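Notes from the Hornlow open day

27 February 2024

Typing this up on the train back so excuse the state of it. Hornlow is the test site Oprea runs for its mobile network, out past the ring road, two long sheds and a row of masts you can see from the highway. Open day for local businesses, a few press, anyone who filled in the form. 1320 signed up, according to the badge desk. Felt like less. Most people went straight for the coffee.

First stop the mast yard. Three kinds of mast, all live, all on the site's own license. A rigger took us along the fence and talked about wind. Wind matters more than I thought — the new antenna panels are heavier than the old 4G ones and a lot of older rooftop poles can't take them without new steel. So when your street gets skipped in the rollout, that may be why. He would not say how many poles. Asked him twice.

Then indoors. Shed one is where they do the radio work. Big foam-lined room, door like a bank vault, phones off. We got four minutes in there. Your ears feel odd. A woman from the Brulten regional office asked if it was safe to stand in and was told yes, the transmitter was in the other room.

Cold in that shed, by the way. No heating on the radio side. If you go next year dress for it. 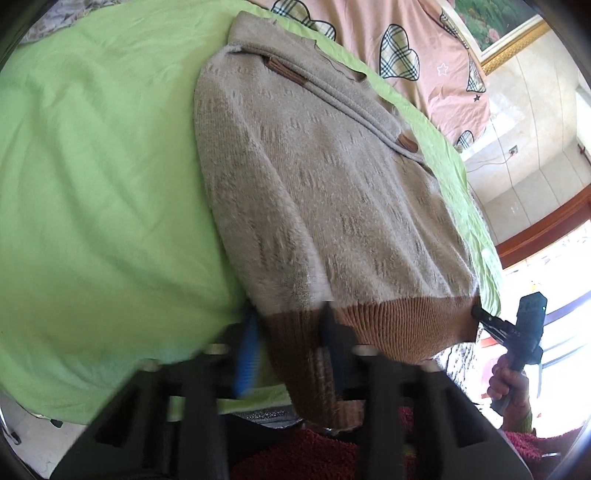 Beige knit with brown ribbing.

Shed two is the part worth the trip. Racks, fans, a wall of screens with a map of the county on it. Each dot is a live site. 1269 of them on the day, mostly green, a cluster of orange near the coast where a fiber cut had knocked the backhaul over to microwave. The crew were pretty relaxed about it. One of them was eating a sandwich at the console, under a sign saying no food.

Pascual Paredes gave the talk. He heads up coverage planning and he's a good speaker, no slides for the first ten minutes, which I liked. Main points as I got them down:

The 3G switch-off goes ahead. Letters to customers went out in February. Anyone still on an old handset gets two texts and a call.

Alarm panels and elevator phones are the real worry. Plenty of them still use 3G and the owners have no idea. He said 3917 known devices of that type on Oprea's network, and they're working down the list by hand. Building managers need to check now, not the week before.

Rural fill-in sites: 26 planned, permits in for half. The rest are stuck on power supply, the landowners are mostly fine with it.

Indoor coverage in newer homes is bad and will stay bad. Foil-backed insulation and coated windows. His advice was to use wifi calling and stop blaming the mast.

Questions ran over. Somebody from a farm wanted to know why she gets five bars and no data. Answer: bars show signal strength, they don't tell you how busy the cell is. She wasn't happy with that and I don't blame her, I've had the same answer off a call center. A man at the back kept on about roaming charges and had to be steered to the sales table.

Then the speed demo. Handset in a cradle, fixed line next to it for comparison, download race. The handset got up to 900 megabits with one user on the cell. One user! I asked what happens with two hundred and they said that's a differnt demo, they don't run it on open days. Fair enough I suppose, but put it on the poster.

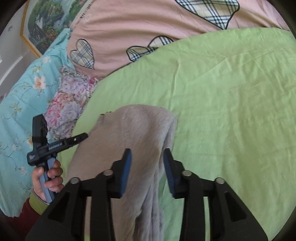

Uko had the last table before the exit, they make the small cells that go on lamp posts and inside malls. Nice people, one leaflet, no prices. The selling point is quick fitting, one person with a ladder truck, and no road closure if the post already has power. I asked how the fixings hold up over a few winters and got a long answer on torque. Worn pads on clamps are something I always look for, having been burned by a cheap bracket at our old office. Uko's own bracket has a steel band with a liner and they'd cut one open so you could see the layers. They will send a data sheet. We'll see.

Practical stuff. Parking is fine before ten, hopeless after. The shuttle from the station runs every half hour but the driver took a long break at lunch and a bunch of us walked it. No signal in the parking lot, at a mobile network's own test site. Staff say it's the embankment.

Food okay. Soup good. The vegetarian option went early.

Worth going? If you manage a building, yes, for the 3G part alone. Get to the alarm panel table, they had a printed checklist and a guy who would look up your panel model while you waited. Ours is on the list. Need to ring the alarm company tomorow.

Still waiting on the slides from Paredes, will post them when they come through.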